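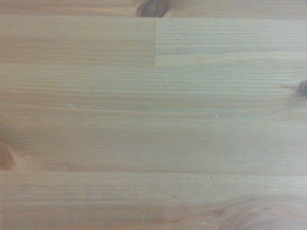
*Slide 1: pale wood, grain and knots.*

**Notes: "What the trail is supposed to teach us"**

Start with the Skitimora loop. Most of the room has walked it. Ask for hands, then ask who enjoyed the last hour. Wait for the laugh.

Tell the porcupine story. February, snow to the shins, Jörg Gerlach out front because he had the map. He stopped dead and put his arm out. A porcupine was sitting in the middle of the path at Zalen Creek, chewing, in no hurry at all. Six of us stood there for 33 minutes by Jörg's watch. He still calls it the best half-hour of his winter. My feet were numb and I wanted my sandwich.

- Pause. Don't rush to the moral.

Now the bit I have trouble with. I've heard that story told back to me at two potlucks, and each time the porcupine has more to say. It was sent to slow us down. It was a lesson in patience. Maybe. I was there, and it looked to me like an animal eating bark.

I do believe in providence. I'm much less sure about my ability to read it off a rodent. If we'd turned around and missed the lookout, would that have been the lesson? If Jörg had got frostbite, who'd be telling it?

Read Job 38, first few verses only. Glasses!

Point to make: God asks Job where he was when the foundations were laid. He doesn't hand him an explanation. Job's friends had plenty of explanations and got told off for them. I'd like us to be slower with ours, mine included.

(If time is short, skip the Janssen cabin story. It runs up to 5 minutes and the ending is weak anyway.)

Objection I expect: "So we can't learn anything from nature?" Answer: I think we can enjoy it, and give thanks for it, and leave a fair bit of it alone. Psalm 104 mostly lists things. Wild goats, storks, young lions. Very few of them get a moral attached.

Finish on the walk back. Dark by then, one working headlamp, somebody humming off-key. Closing hymn, then remind them the Cinovach hike leaves from the church parking lot at 2, and to bring their own water.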